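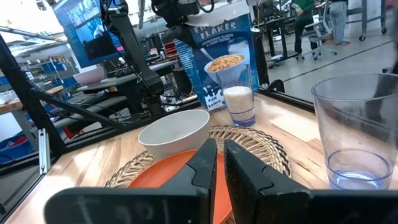
丸い編みのプレースマットに置かれたオレンジ色の皿と白い陶製の器。後ろに米の入ったグラスと「FROSTED FLAKES」の青い箱。

**プレースマット**(英: placemat)は、食卓で一人分の席に敷く小型の敷物である。日本語では**ランチョンマット**の名でも広く親しまれている。皿や器の下に敷いて天板を傷や熱、汚れから守るほか、一人分の場所を示し、食卓の色や質感を整える役目をもつ。この項目では、草や蔓などの植物素材を編んだ円形のもの(以下「編みマット」)を中心に、その形、素材、器との合わせ方、手入れについて述べる。

## 名称

「ランチョンマット」は luncheon と mat を組み合わせた呼び名で、英語圏では placemat または place mat と書くのが普通である。日本の売り場では両方の表記が混在しており、布製をランチョンマット、編んだものや樹脂製をプレースマットと呼び分ける店もあるが、厳密な区別はない。鍋敷き(トリベット)やコースターとは大きさで分けられることが多いものの、小さな編みマットは鍋敷きとの境目があいまいで、両方の用途で売られている品も珍しくない。

## 形と大きさ

長方形のものは端をそろえて並べやすく、箸や小鉢を横に広げる和食の配膳に向く。円形のものは皿の丸みに沿うため、一皿と一椀ほどの軽い食事でまとまりがよい。朝食の席で円形が好まれるのはこのためで、シリアルの器をひとつ載せただけでも、ちゃんと「席」に見えるのが楽しいところである!

円形の弱点は場所の使い方にある。小さな机に並べると縁同士がぶつかり、あいだに使いにくいすき間が残る。グラスや背の高いカップは、マットに載せずに外側の天板へ直接置くことが多い。

## 素材

植物素材では、い草、ラタン(籐)、ウォーターヒヤシンス、シーグラス、とうもろこしの皮、麦わら、ラフィアなどが使われる。完成品を一目見ただけで素材を言い当てるのは案外むずかしく、淡い黄褐色に仕上がったものはどれもよく似ている。見分けの手がかりは、手触りと匂い、そして裏側の始末である。

- **ラタン**:芯が硬く、反りにくい。編み目のすき間が大きいものは、パンくずが下に落ちる。
- **ウォーターヒヤシンス**:太くふっくらとして軽い。表面の凹凸が大きく、脚の細いグラスは安定しない。
- **い草**:薄く平らに仕上がる。新しいうちは青い香りが強い。
- **麦わら**:光沢があり、三つ編みの紐にしてから巻くことが多い。折れやすいので丸めて保管しない。

紙糸やポリプロピレンで編み目を再現した製品もある。水拭きがしやすく、食べこぼしの多い家庭ではこちらのほうが気楽に使える。

## 編み方

円形の編みマットでもっとも一般的なのは、中心から外へ渦を描く**渦巻き編み**である。束ねた芯材を巻きながら、細い材で一段内側の段にかがりつけていく。もうひとつは、先に長い三つ編みの紐を作り、それを平らに巻いて縫い留める方法で、段ごとに矢羽のような模様が現れる。放射状に置いた縦芯に横材をくぐらせる籠編みの底と同じ構造のものもあり、こちらは縁を波形や輪の連続で飾る余地が大きい。

かご編み作家のゾイ・クリシコプロス(Zoi Chrysikopoulos)は、講習の手引き『Serar』のなかで円形マットを初心者の最初の課題に据え、「中心の4段が平らなら、残りは手がついてくる」と書いている。中心をきつく巻きすぎると縁が波打ち、ゆるすぎると椀のようにくぼむ。どちらに転んでも、翌日には霧を吹いて重しを載せればかなり直るというから、失敗を恐れずに始められるのがうれしい。

## 器との合わせ方

編みマットの地色は、木の天板とごく近い。淡い木目の机に敷くと色の差は小さくなり、代わりに編み目の凹凸が目に入るようになる。そこへ載せる器は、色がはっきりしているほど映える。オレンジ色の皿はよい例で、わら色と同じ暖かい系統にありながら、ぐっと鮮やかに浮き上がる。白い陶器はどの素材とも喧嘩せず、縁の厚い器なら粗い編み目にも負けない。

青は、わら色に対して涼しさを添える色である。食器で揃えなくても、シリアルの箱のような身近なものが食卓に青を持ち込んでくれる。朝の食卓が思いのほか華やかに見えるのは、こうした箱の力によるところも大きい。

透明なグラスは色を足したくないときに便利で、飲み物だけでなく、米や豆を入れて置く使い方もある。米粒の白さとマットの淡い茶色の取り合わせは、もっと注目されてよい。

## 手入れ

植物素材のマットは丸洗いを避ける。汚れたら固く絞った布で編み目に沿って拭き、陰干しにする。編み目に入ったくずは、裏返して軽く叩くか、やわらかい歯ブラシでかき出す。牛乳は乾くと匂いが残るので、こぼしたらすぐに拭く。

日本では梅雨から9月にかけてがもっともかびやすい。重ねてしまい込まず、立てかけるか、縁に紐を通して吊るすとよい。反りが出たものは、軽く湿らせて平らな板に挟み、完全に乾くまで置く。

## 関連項目

- コースター
- 鍋敷き
- テーブルランナー
- 籠編み
- 朝食用シリアル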